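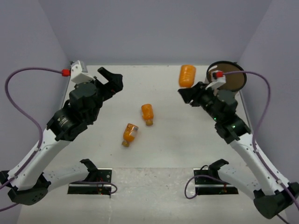 Table station check, Nurnby site, room 18
Done by: Joanne Mellor
Date: 3/29/26
Form 667, short version

1. Tabletop surface - OK. White top, wiped down before I started. One scuff by the front, same as February. Not a hazard, leave it.

2. Side walls and back wall - OK. Pushed on all three, no give. Left one had a loose screw last time, Stockdale crew tightened it.

3. Loose items on table - NEEDS ACTION. Orange things left out again, plus the round brown dish up near the back right. Big ribbed orange container is on its side. Stand it up or put it in the bin, dont care which. Table is supposed to be cleared at end of shift.

4. Dish - OK for now. Ran a finger around the rim, no chips. If it chips, toss it, no glue please.

5. Cables - OK, with comment. Purple ones on both sides checked along their length, no cuts. They hang in a pretty long loop. Would like a clip on each wall - asked Dradadholm for a pack of 15, no answer yet.

6. Red connectors - OK. Both seated.

7. Base mounts, left and right - OK. Hand tight plus a quarter turn.

8. Floor under table - NEEDS ACTION. Cardboard shoved underneath. Moved it to the hall, somebody take it out the rest of the way.

9. Power strip - OK. Not daisy chained this time, thank you.

10. Emergency stop - pressed, works, reset. Label is peeling, new one orderd from Prostent.

11. Extinguisher by door - OK. Tag current, pin in.

12. Walkway - 99 cm at the narrowest. Passes. Stool was in it when I came in, moved it back to the wall.

Open from last time: lamp over the sink still flickers. Put in a second ticket.

Result: pass with two actions, items 3 and 8. Both same day fixes. Initial here when done and drop the sheet in my tray - J.M.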